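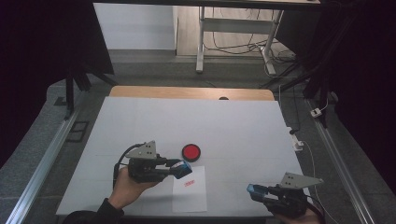

3/2/24 - email automation, Greltolstead list

Came in for a quiet Saturday to sort out the welcome sequence, and of course it took until teatime. Writing it all down while I still remember, mostly for Armindo Coelho, who has the second half of this to do, and for Georges, who asked me very kindly what on earth the tags are for.

Where we had got to: new sign-ups for Greltolstead were getting the welcome email twice. I had blamed the form, and I owe Jörg an apology for that, as he built the form and it is perfectly fine. The trouble was two automations both starting on the same tag, "new-enquiry", one of them a leftover from the August campaign that we all thought was switched off. It was only paused for new contacts on one list. I've now ended it properly and renamed it OLD - AUGUST so that it sinks to the bottom.

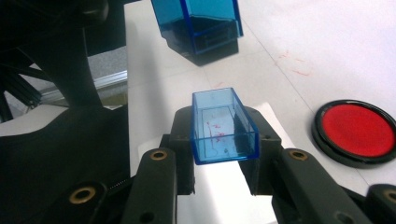

Next job was the segments, and I do think we've been making these far too complicated. Macedo's contacts were sitting in 9 segments, several of them overlapping, and Garba and I have got it down to 6 on paper. My rule of thumb for now is that a segment should be like that little see-through blue box - you can tell its edges at a glance and you can see straight through to what's underneath. If I have to open the conditions and read them twice to know who is in there, it wants splitting or binning. Garba is less strict than I am and we'll have it out over a coffee.

Test send went to 200 contacts from the Furel list, the plain-text version, subject line without the first name. No opens worth reading yet, so please don't draw anything from the dashboard until midweek.

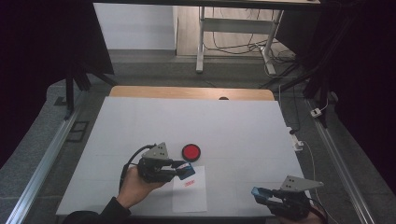 The delay between emails one and two is still set to a day, by the way, and I'd like to try three. Armindo T. thinks people at Busovance will have forgotten us by then, and he may well be right, but I'd rather see it on one list first.

Still to do: check the unsubscribe link in the footer of email four, ask Jörg for the hidden field name, and move lead scoring to its own page in this notebook.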